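Tultska arm kit with the Zarbridge gripper - is it good enough for a small teaching room?

Posted by Babak Daneshvar, December

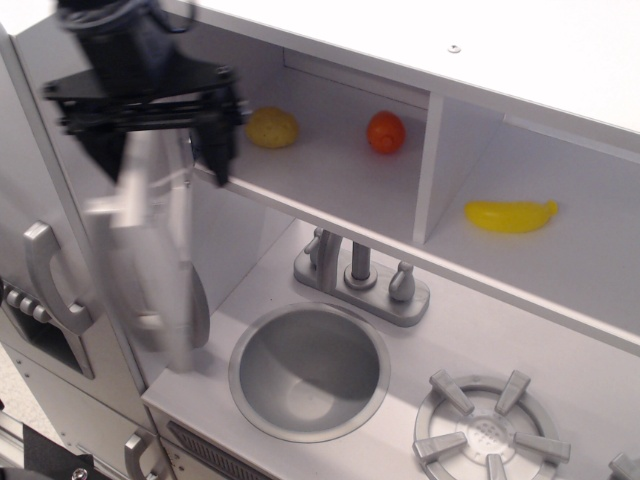
I am looking for advice from people who have used the Tultska tabletop arm for more than a few days. I teach an evening course in practical automation, mostly for adults who work in other trades, and we have a budget of 3,000 for one arm with everything included. The seller, Broltier, has offered me the Tultska arm with the Zarbridge parallel gripper, the mounting plate, the cable set and two years of support. I have the kit on loan at present and I must tell them yes or no before the loan ends.

Our exercises are done on a toy kitchen. The students must learn to pick plastic food from the shelf, put it into the sink, and open and close a door without pushing the whole kitchen backwards. These are simple tasks for a person, but for my students they contain nearly everything I want to teach: approach, grip, small movement, letting go.

What I like until now: the arm is quiet, it starts quickly, and the teaching mode is easy to understand. You move the arm by hand, press the button, move again, press again. My students could save a first path on the same evening.

What I do not like: the doors. When the gripper pulls the door, the path is a straight line between two saved points, but of course a door moves on a curve. So the finger slides on the edge, and sometimes the door swings too fast, and sometimes the finger loses it. With the round toy fruits I have a different problem. If the gripper closes a little too high, the fruit jumps out and rolls into the other things on the shelf. The banana is easier for us, if we take it in the middle.

I have three doubts and I would be thankful for real experience:

Is the door problem a weakness of this kit, or is it only that I am saving too few points?

Is the Zarbridge gripper worth its price, or should I take the arm alone and buy softer fingers from another place?

Is the support from Broltier useful? On the telephone they are very friendly, but that was before I paid anything.

I should say that I am a careful buyer and not an engineer. I can follow a manual, and I can change a screw or a cable, but I do not want to write my own control software. Thank you in advance for your patience with my long message.

Ekaette Usman

Good evening Babak. I have used this same arm and the same gripper since last winter, in a repair workshop where we also train apprentices, so I hope I can answer most of it.

First the door. It is mostly the points. With a straight path between two points you will always fight against the hinge. I save six points for one small door, and I place them closer together at the beginning, where the finger has the least space. Then I set the speed down to 34 per cent for that part only. There is a setting called "blend" in the path menu, and in my version of the software it is switched off when you make a new path. Switch it on. Without it the arm makes a very short stop at each point, and a light door continues to swing when the arm is already standing. This may be what you see when it goes too fast.

There is one thing you can also try before you save anything. Do not grip the door. Leave the fingers a little open, put one finger behind the edge and push it from inside. A gripped door wants to turn the gripper, and the arm does not like this. A pushed door can slide along the finger as it needs. My apprentices did not believe me, because a person would take the handle, but they have all changed to my way.

About the fruits. The standard fingers are hard and flat, and a round plastic fruit touches them only in a very small place. You do not need to buy new fingers for this. I glued thin rubber on the inside faces, the kind that is sold for stopping carpets from moving. After this you must run the gripper calibration again, or it will believe that it is holding something when it is empty. I forgot this the first time and lost half of an afternoon.

The height is also important. Teach the closing point with the fruit really between the fingers, look from the side and not only from above, and lower the arm until the middle of the fruit is at the middle of the finger. On a shelf this is difficult, as the front lip is in the way. I come in from the front with the fingers slightly forward, and I leave a small distance above the lip. If you touch it, the whole arm stops with the red message, and you must go back to the home position.

About the gripper price, I would pay it again, but not with great joy. The good side is that it talks to the arm without any extra box, and the force can be changed in the same menu. The bad side is the cables. They come out at the top in a thick bundle and the clips in the packet are weak. Please fix them with proper straps and leave a generous loop, so that the wrist can turn fully in both directions. I had one connector come loose during a lesson. It was not broken, but we searched for the fault in the software for a long time before somebody looked up.

Support I can judge only from two contacts. The first was a question about calibration and I had a clear answer the next morning. The second was about a replacement cover, and for this I waited until I became angry. So, good with knowledge and slow with parts. Ask them to put some spare fingers and one cable in the box before you sign. Before the signature they have more time for you!

Arlindo Coutinho

Too expensive in my opinion. I bought a Briggs arm second hand and it does the same things. You must write a bit of code but there are many examples. For doors just go slower.

Stamatia Stamatopoulos

I agree with nearly all that Ekaette has written, but I want to add some things, as I have returned this kit and then bought it again, which perhaps tells you that my opinion is not simple.

I returned it the first time on account of the mounting. The plate is good and flat, but the holes did not fit the rail I already had, and the seller's page did not show the distances. I made an adapter that was too thin and the arm trembled at the end of each movement. I blamed the arm. Later I saw the same kit at a colleague's, on a strong frame, and there it was perfectly steady. So please check your frame before you judge the precision. A simple test: send the arm to one place above the shelf, stop it, and watch the tip of the finger. If it continues to shake after the motor is silent, look at your frame and your screws first.

Fix the toy kitchen too. You write that the students should not push it backwards, and I understand that you want to teach this, but in the first lessons it makes them very unhappy. Every path they have saved is wrong after the kitchen moves by the thickness of a coin. I use two wooden stops behind the feet for beginners and take them away later in the course. Mark the places of the fruits with small stickers as well, and let them do the exercise without stickers only at the end.

To Arlindo: the Briggs is a nice arm and I own one. But Babak has said that he does not want to write software, and with the Briggs he will have to. Also with second hand you have no support at all, and in a class this is a risk. When a room full of people has paid for the evening, you cannot send them home to wait for a forum reply.

One point where I do not agree with Ekaette. I would not glue the rubber. Use thin double-sided tape, so that you can change it. Rubber collects dust, and after a few weeks it becomes smooth and holds less than the bare finger. I change mine every month in term time and it takes a few minutes for both fingers.

Regarding your question about Broltier, I think the two years are worth having if they include the gripper motor. In my first contract the gripper was listed as an "accessory" and had a much shorter cover than the arm. I noticed it only when I read the paper at home. In the second contract I asked for one line to be changed, and they changed it without discussion. Read that page slowly.

If your frame is strong and they agree about the gripper, I would say yes for a teaching room. For work where something must run all day without a person near it, I would look at a different class of machine.

Babak Daneshvar

Thank you to all three, and I apologise that I answer all together. I tried Ekaette's advice on Wednesday with six points and blend switched on, and the door now follows the finger much better. Pushing from inside is also better than my way. The rubber I have not tried yet, I will begin with the tape version.

My loan paper really does say "accessory" for the gripper. I have written to Broltier and asked for the same change as Stamatia, and also for spare fingers and one cable. The frame I will check with the stop test before the next lesson - I have a suspicion about one of the screws.

Recent posts in Arms and Grippers

Tultska teaching button does not save the last point
Cable straps for a wrist that turns fully
Zarbridge gripper: which force for thin plastic cups?
Selling: Briggs controller box, collection only (Funmilayo Ugwu)
How do you store saved paths for several groups?

We use cookies to remember your login and to count visits to each page. By continuing to read you accept this. Change cookie settings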